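2 Sep 2020

The squad list for Matisach is out and it has eight guards on it. I have read it twice. Last season the bench produced 841 points in total, and 433 of those came from Benedek Magyar, who has now signed for Grivlow. The club has replaced him with two players of the same height and a worse free throw record.

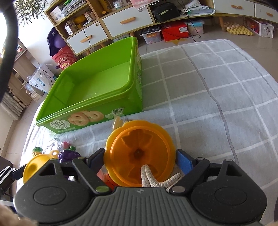 The other problem is rebounding. Jolán Katona's preview on the supporters' site puts it down to effort, but I think it is a spacing fault - the weak-side forward starts too high and has too far to travel when the shot goes up. Moving him one step nearer the baseline would cost very little on the break.

I have renewed anyway, same seat, row behind the scorer's table. The first home game in September is against Sultum, with the gate limited to 300. I expect a loss by single figures.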